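Notebook, June. Icelandic loan vowels, listening set B 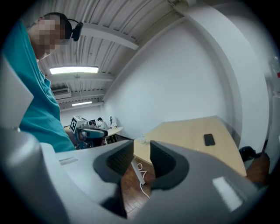 Grey hand-held gripper, dark finger pads facing each other.

Start 9:40. Continuing from the pilot with Ásdís Kárason's recordings. The aim for this month is to find out whether English-speaking beginners hear the difference between long and short vowels in Icelandic before they are told it exists. Lesson 3 of the Skoklow course introduces it with a written rule, and I want the listening data from learners who have not reached that page.

Material. The full list has 541 items, all words of one or two syllables. Length in Icelandic goes by what follows the stressed vowel: long before a single consonant or none, short before a double consonant or most clusters. The clusters of p, t, k or s plus j, v or r leave the vowel long. These were tagged separately, tag LX, and should stay out of the main comparison. Lautaro had folded them into the short set in the old spreadsheet. Corrected in the new one. Anything exported before today should be thrown away.

Pairs used in the warm-up:
man / mann
vil / vill
kona / konna (second one is a nonce form, marked N)

vil / vill is a poor pair. The double l is pronounced with a t-like stop in the middle, so a listener can get it right from the consonant alone. Same objection to anything with nn after an accented vowel or a diphthong. Davina Dow pointed this out in the pilot notes and I didn't act on it. Moved to the filler list.

Procedure. Two blocks, same voice, order reversed in the second. Listener hears a pair and marks same or different. No spelling shown. In the pilot the spelling was on the answer sheet and people were plainly reading the double letters.

Group: 9 beginners from the Tratamham evening class, all with English as first language, none past Lesson 2. One has Swedish from school. Swedish has a similar trade between vowel length and consonant length, so that sheet is scored but kept apart.

Scoring not finished. From the sheets done so far, before lunch:
- errors bunch on the high vowels (i, u)
- a / aa type contrasts mostly heard
- block 2 better than block 1 for most, could be practice only

Audio problem, 11:15. Files from the Iltdale session play quieter than the rest and the ends of final consonants are clipped by the silence trimmer. Reran the trimmer with a longer tail. The p, t and k words now keep their release. Agathe Gaillard to recheck the fricatives, I no longer trust my own ear on them after a morning of this.

Question from Luminița Gavrilă: should we mark length in the glossary with a colon or a macron? I prefer the colon. A macron looks like part of the spelling, and learners already have the acute accent to deal with, which does not mark length in modern Icelandic although half the class assumes it does. The Núñez handbook uses the colon too. Leave as is until she has seen the proofs.

To do
Rescore sheet 3, two answers in one box.
New fillers to replace vill and the nn words.
Ask Ásdís for a second reading of the LX items, slower.
Move the rule in Lesson 3 to after the listening exercise, if the final scores support it.

Stopped 4:20. Sheets are in the blue folder.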